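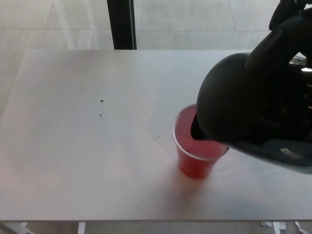 Stop Filling to the Brim
By Zawadi Chege
15 comments - 300 shares

Two-thirds is the correct level for a cup of red punch. A tapered plastic tumbler is narrow at the base and tips easily when full to the rim. Clear plastic also shows the level from the side, so there is no excuse for guessing.

Pour with the spout low, just inside the rim. A high pour splashes, and red drink on a white tabletop shows every drop. Guests who want more can ask - the pitcher is right there.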